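**Teaching the gripper: boxes with lids**

Set the box on a bare bit of table with the lid side facing you. Hold the gripper low and keep the pads closed until you are ready to take hold. Move at half your normal speed, as jerky demonstrations copy badly. 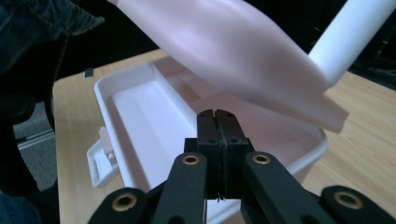 *Pads closed, lid tilted over the open box.*

Do 36 runs before changing anything, then shift the box a little and start again. Bin any run where you bumped the rim. Wipe the pads with a dry cloth every so often. Amparo Cusi keeps a spare set in the Soro drawer.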